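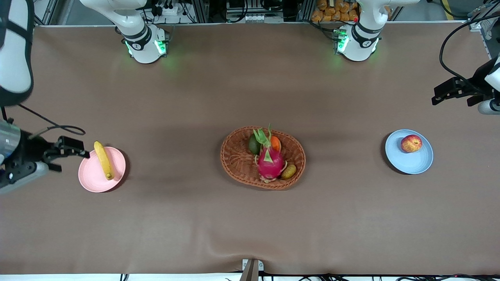 Two-arm table, Plurnlow site. Fruit basket between the pink and blue plates.

To: packing-floor list
Date: 2026-06-05
Subject: Re: Sorting tables and shift hours

> Does the table replace the hand line at Gatwood or not? We were told in
> November that hours would stay the same. Four of us on lates have heard
> nothing since.

It doesn't replace the line. Gatwood keeps hand packing for all mixed baskets. Plurnlow moves its single-fruit plates to the arms, up to 1,875 a day once it is signed off. The hand line there did 3,000 on a full shift, so people will still be packing next to it.

What changes is the job. Packers on the table shift will load baskets, clear stops and check fruit for bruises. That is less lifting and more standing and watching, and some of you have already said you don't like the sound of it. Pay grade stays where it is. Training takes 4 shifts and is paid at the normal rate.

Lates at Gatwood are not affected. The rota that went up by the lockers was the Quinlan one, posted by mistake.

If you want to move to the table shift, reply to me off list.

Plurnlow floor rep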